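3. Bedding, Room Temperature and Reported Sleep

3.1 Setting and materials

The households in this study were drawn from two towns, Utport and Girside, which share a climate but differ in housing stock. Most homes in Utport are apartments with a single wall-mounted cooling unit in the bedroom. Homes in Girside are older and larger, and many of the bedrooms are cooled only by an open window. Participants slept in their own beds and used their own sheets. They were asked not to change their usual nightwear during the study period. Figure 4 shows a bed made up with a sheet. 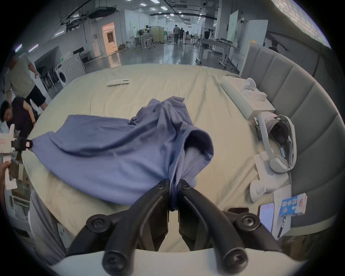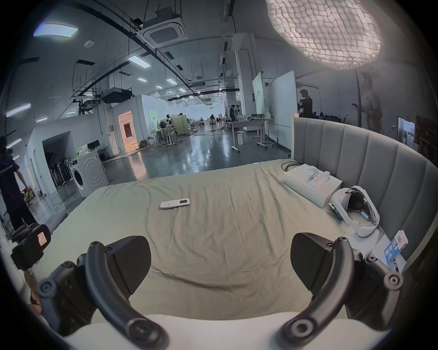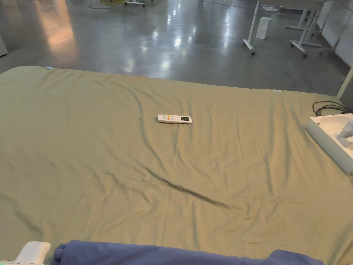 Figure 4. Bed with sheet. A T-shirt is on the bed in the first picture; a remote control is on it in the second and third.

Each participant filled out a short diary every morning. The diary asked for the time of going to bed, the time of getting up, the number of times the person remembered waking, and whether any cover had been added or removed during the night. It also asked what the person had worn. We kept the wording simple after an early version, tested in Girside, produced long answers that could not be compared with one another. The word "blanket" caused the most trouble. Some people used it for anything on top of the sheet, including a quilt, and others used it only for wool.

In total, 122 participants completed the diary for the full period. Those who missed more than 2 mornings in a row were left out of the main analysis but are included in the supplementary tables. Room temperature was logged by a small sensor placed on the nightstand or, where there was no nightstand, on a chair near the head of the bed. Placement on the floor was not allowed. Sensors were set to record every 600 seconds.

3.2 Use of cooling during the night

Participants with a cooling unit followed one of two patterns. The first group set a temperature before going to bed and left it alone until morning. The second group turned the unit off at bedtime and turned it back on after waking. Pichler's earlier work on rented apartments describes the same split, although his participants were asked only once, at the end of the season, and had to rely on memory.

People in the second group reported more waking. This does not show that the cooling pattern caused the waking - a person who wakes often has more chances to reach for the controls. The diary entries cannot settle the order of events, and the sensor interval is too long to help.

Nakajima has suggested that the weight of the top cover matters more than the air temperature once a person is asleep. Our data offer limited support for this. Participants who slept under a sheet alone reported fewer changes during the night than those who used a quilt, but they were also more likely to live in Utport, where the bedrooms were held at a steadier temperature.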